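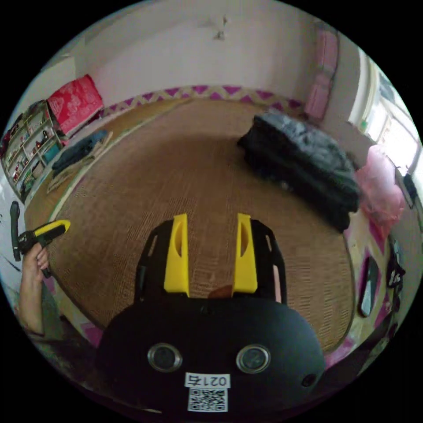
Honkanen changes how it looks after its hand-held grippers

ORNLEY — Honkanen, the Ornley firm that records household tasks for robot training, has moved most of the upkeep of its hand-held grippers out of the workshop and into the homes where they are used. The change took effect on Tue 20 October and applies to the set the company calls Sandivov, which is carried from home to home and used on everyday jobs such as folding clothes and clearing shelves.

Until this fall, a gripper that began to stick or close unevenly went back to the workshop on Clokenow Road and stayed there, often for several days. Operators now do the basic checks themselves before the first recording of the day, and again after lunch if the work continues.

"Most of what came back to us was dirt," said Fiona Urquhart, who runs the workshop. "Lint, hair, crumbs. Somebody would drive across town to hand me a gripper and I would have it clean before they had their coat off."

The grippers are worked by hand. An operator holds one, or one in each hand, and does the job with the yellow fingers instead of their own. A camera looks out over the fingers while this goes on, and the recordings are later used to teach robot arms with the same kind of finger. If the fingers on the hand-held tool are worn or sit crooked, the recordings show a grip that the robot's fingers won't match.

Fabric is the hardest on them. The fingers sit in open black side frames, and threads work their way into the slots. Urquhart said a single afternoon with towels can leave enough fluff at the base of a finger to stop it from closing the last bit of the way. Woven mats are a smaller problem, though splinters of straw or bamboo do turn up in the cleaning tray.

The new check takes an operator through the tool from the tips down. The fingers are opened all the way and the slots brushed out with a dry paintbrush. Each finger is then wiped with a damp cloth, dried and looked at for nicks along its edge. After that the operator closes the fingers slowly on a folded strip of paper and pulls. If the paper slides out at one side and holds at the other, the finger screws are loosened, the fingers squared up against each other and the screws tightened again with the short key in the case.

The lens gets a puff of air first and a lens cloth second, in that order. Han-gyeol Kwak, who trains the operators, said he repeats that part more than any other.

"People want to wipe straight away," Kwak said. "With grit on it, you scratch it. We replaced 3 lenses last winter and I think every one of them was done with a sleeve."
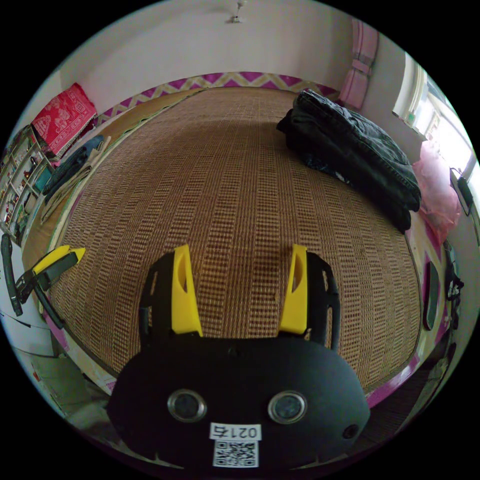

A hand-held gripper with its yellow fingers apart over a woven mat. A second yellow-and-black tool rests at left.

The last step is the paperwork. Every gripper body has a white label on the front with a square code sticker under it, and the operator scans the code before recording so that the check is logged against the right tool. That has caused some trouble of its own. The stickers sit low on the body, where a hand or a tabletop can rub them, and a scuffed code won't scan. Operators have been told to type in the label instead and ask for a new sticker at the end of the day.

Working in pairs adds one more thing to get right. Left and right grippers have to be set to the same opening, or a cloth held between them pulls to one side. Kwak has the operators close both on the same strip of paper, one after the other, and compare. He used to do it with a gauge but the gauges kept getting left behind in people's homes.

Honkanen tried the routine with a small group of operators before bringing it in for everyone. Over the trial the group logged 1,065 checks. Some 200 of them led to an adjustment on the spot, nearly all of them to the fingers, and 40 ended with the gripper being sent to the workshop anyway.

Reijo Kinnunen, one of the operators in the trial, said the check was slow going at first. He does much of his recording in bedrooms, where there may be nowhere to lay out tools except the bed itself, and he lost two screws in a blanket during his first week. He now does any work with the key over the lid of the carrying case.

"The brushing is fine, I don't mind that," Kinnunen said. "Squaring up the fingers is fiddly. You get one good and then the other one has moved."

Anything beyond the fingers, the lens and the outside of the body still goes to Urquhart. Operators are not to open the body, and a gripper that has been dropped must be sent in even if it seems to work. The workshop keeps spare finger pairs ready — they are always changed as a pair, never singly — and a worn set can be swapped while the operator waits.

Siiri Koivisto, who plans the home visits, said the biggest difference for her has been in the schedule. A gripper out for cleaning used to mean a canceled morning and a call to the family to find another date. She has had to make fewer of those calls this month, although she has also had to add time to the start of every visit for the checks.

Families have asked what is going on, she added, when operators come in and begin by brushing the equipment at the kitchen table. A short note about the check will be sent out along with the visit confirmation.

Arvo Koivisto, the company's owner and Siiri's father, said the routine will stay as it is until December, when the workshop will look at the wear on the fingers and decide whether the afternoon check is needed on days without fabric. The firm is also testing a clear cover for the code stickers. The first batch peeled at the corners, and a second has been ordered.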